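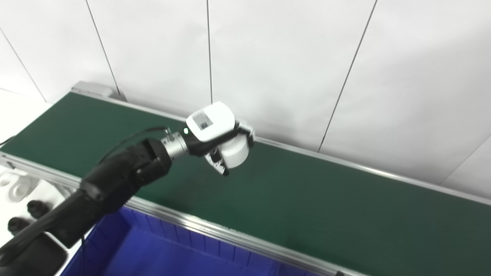
Figure 3. The arm at the green belt, with the blue bin next to the front rail.

4.2 Picking from the belt

I'll start with the bit of the set-up that caused us the most grief, which was timing. The arm hangs over the belt, the policy we call Turnetti gets the camera view and the joint angles, and it has to decide when to close the fingers. In May we let it decide afresh at every step, and it dithered terribly! It would start to close, change its mind, open again, and by then the part had gone past. So we now make it commit to a short run of actions (30 steps) before it's allowed another look.

We collected 600 demonstrations by hand, most of them by Mehwish Cheema, who has far more patience than I do. After throwing out the ones where the part slipped or the operator gave up halfway, 488 were left for training. I kept the slips in a separate folder and we come back to them in Section 5. 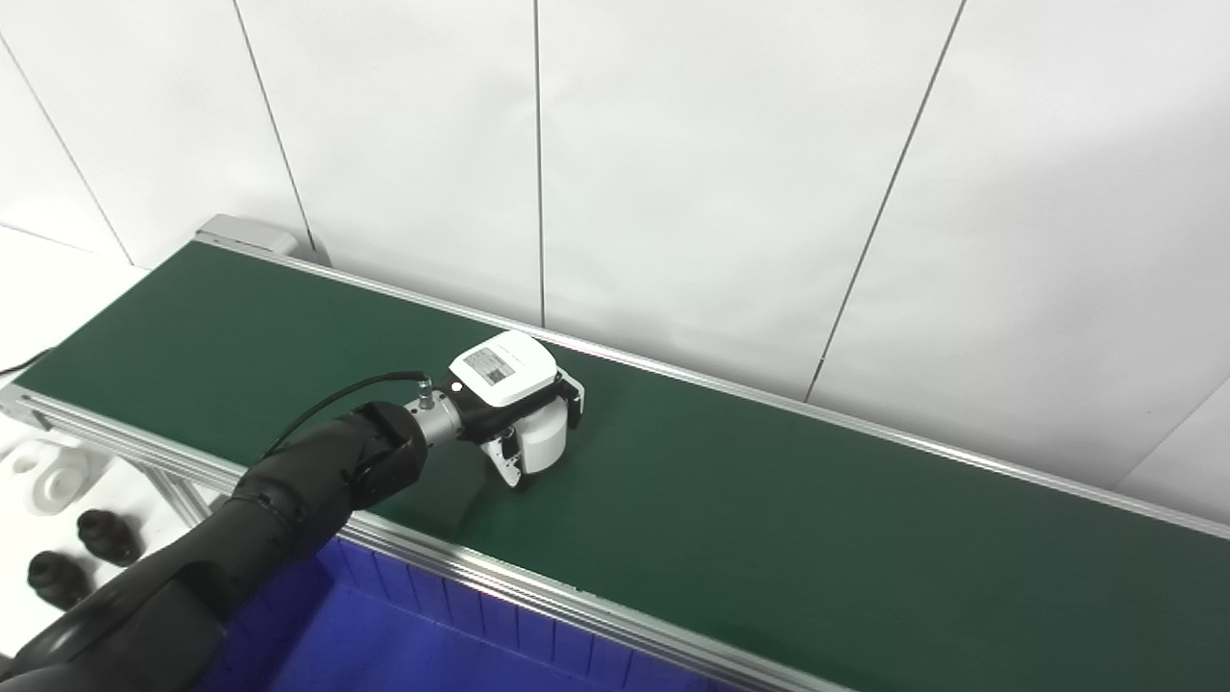 Does committing to a longer run of actions make the arm slower to react?
It does a little, mostly when a part turns on the belt after the run has begun. We found the loss small next to what we gained from steadier closing.

The dark parts were the hardest by a long way. They're nearly the colour of the belt, and the Prevari baseline often went for the shadow of the arm instead (we had a good laugh the first time, less so by the end of the week). Adding the wrist force reading helped here, as the policy could feel that it had closed on nothing and try again. We allowed 2 tries per part and counted anything after that as a miss.

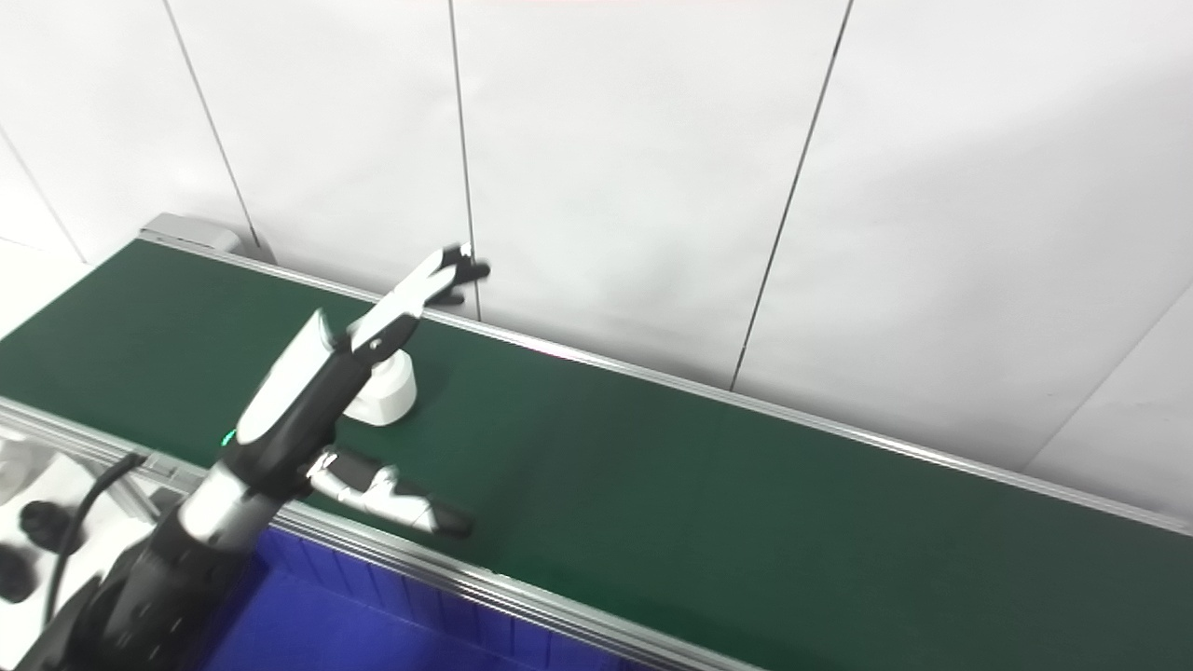 The second try nearly always came in from a slightly different angle, and I hadn't expected that - we never asked for it in training. My best guess is that it comes from Mehwish's own habit of shifting the wrist sideways before having another go. We'd need demonstrations from somebody else to be sure, and the Bainbridge set, which we haven't touched yet, may be enough to check.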